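Drastodari Stores
@drastodari_stores
23/08/2023

Thread on the storeroom re-layout, for the people who asked about it after the last one. Mostly shelving and labels. 1/14

The old layout went by supplier. That works when you buy from two suppliers. We buy from a lot more than that, and the same M4 washer was living in three places under three part numbers. 2/14

New layout goes by form first, then size. Fasteners, fittings, tape and adhesive, cable, textiles, packing material. Supplier is now a field in the spreadsheet and has no effect on where a thing sits. 3/14

Line count before the merge was 1,946. I had been telling everyone 2,000, so I wasn't far off. Duplicates accounted for 200 of those lines, nearly all of them washers and heat shrink. 4/14

Shelving is the Kakemora boltless kind. The beams clip in from the front. Set the lowest shelf first, check it with a level, then work up. If you fill a bay before leveling it you will be emptying it again. 5/14

Heavy stock goes between knee and chest height. Packing foam and empty cartons go on top. Nothing on the floor except the two pallets by the door, and those have tape marks so they get put back square. 6/14
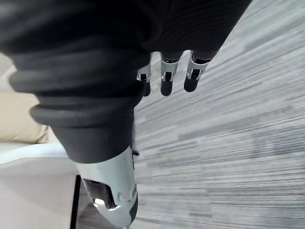 Bins. We standardized on one depth and two widths. Mixed depths waste the back of the shelf, and small parts end up hidden behind other small parts. The odd sizes went into a carton marked Chu, who is the vendor taking them back in September. 7/14

Labels are Truveo thermal stock, black on white. Part description on the first line in plain words, size on the second, number on the third. People look for "hose clamp" before they look for a number. 8/14

Label position: lower left of the bin face, every time. I tried center. On the narrow bins the hand you use to pull the bin covers the text. 9/14

Wipe the bin with alcohol before you stick anything to it. New bins have a film on them and the corners of the label lift within a week. Old bins have dust, same result. 10/14

Textiles were the hardest section. Folded cloth slumps, so a stack that fits on the day will lean into the next one later. Rolled on tubes takes more length but holds its shape, and you can read the tag on the end. Offcuts under a yard go in a bag, one bag per material. 11/14

Tape and adhesive are dated on arrival with a paint marker. Newest to the back. Anything past its date goes on the bottom shelf for non-critical use, and it gets a strip of red tape so it doesn't drift back up. 12/14

Still open: cable. Spools on a rod are fine until you need the one in the middle. Short rods, a few spools each, is the current plan. I have the brackets and have not put them up. 13/14

Spreadsheet template is on the Drastodari page under Stores. Columns A through F are the ones we use. G is left over from the old system and can be deleted, just check that nothing in your copy refers to it first. 14/14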